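Handout 5: Notes from the open day at Ollerel
Course: Introduction to Service Robots
Prepared by Khôi Đỗ
2018-07-25

12 shares | 3 comments
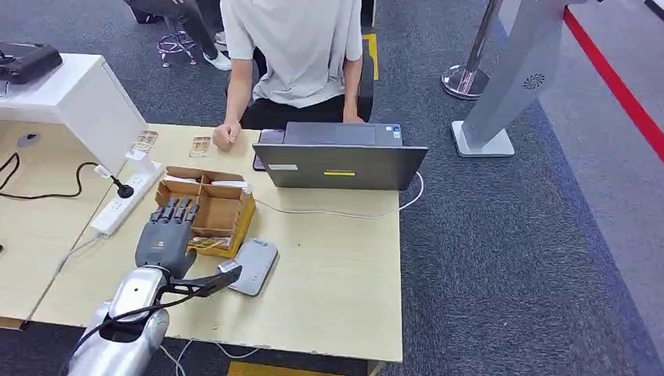
1. Why we went

In the first part of the course you learned about joints, grippers and control on paper. In February I asked Ollerel if our group could come to their open day, and they kindly agreed. These notes are for all students, also for those who could not travel. Please read them together with your own notes from the chapter on hands. I will use some parts of them in the next practical class.

2. The place

Ollerel has its workshop in Lockwood, on the ground floor of an old printing house. On open days the visitors walk along one side and the staff continue their usual work on the other side. Please remember this when you write your reports. It was normal work, with normal stops and corrections, and it was not prepared like a show on a stage.

3. The desk station

Most of our time went to the desk station. A silver arm with a dark grey five-fingered hand works over an ordinary light wooden desk, where a person sits with a laptop. The hand had reached the left side of an open cardboard box when we looked closely at its position. The box is divided inside by pieces of cardboard, and its flaps and edges are taped in a few places.

Our guide explained that the box is home-made on purpose. A metal tray would always have the same shape, but cardboard bends a little each time it is touched, and the program must accept this. The team makes a new box when the old one becomes too soft.

Look also at the wrist. A black angled bracket goes out from it and holds a small grey device at the end, pointing to the middle of the desk. The cable makes a loop along the top of the arm. In class we said that a cable needs free length near a joint. If it is too tight, it pulls when the wrist turns; if it is too long, it can catch on the objects. Please draw this loop in your notebook and mark where you think the cable should be fixed.

4. The task

The exercise of the day was sorting small things on a desk: thin sticks, light packets, a power bank. I find this a good choice for teaching. The power bank is flat and has rounded corners, so the fingers have no easy edge to hold. A transparent packet is difficult in another way, as a camera can see the desk through it. The sticks are thin, and a hand with five fingers can easily close above them and take nothing.

The guide told us that the team had recorded 1767 attempts up to that week, and 804 of them were with packets. A student asked why so many. The answer was that the packets fail most often, therefore they need more practice.

5. Safety points

The work area has tape on the floor, and a red line marks a boundary beside it. Before entering, every visitor must ask the guide. Bags stay outside. When the arm has power, only the trained person sits at the desk, and this person can stop the arm from the laptop.

Compare this with the rules in our own laboratory. Which of our rules are missing there, and which of theirs should we take?

6. Homework

Write one page on the following:
- Choose one object from section 4 and describe how you would hold it with your own hand, finger by finger.
- Say which of these movements a five-fingered robot hand can copy, and which would be hard.
- Suggest one change to the box which would make the sorting easier, and one which would make it harder.

Please bring the page on paper to the next class. Those who missed the visit can answer from these notes.

Related items
Handout 4: Grippers with two and three fingers
Notes from the visit to Orkisov
Cluvumley summer workshop: reading list
Handout 6: Cables, connectors and joints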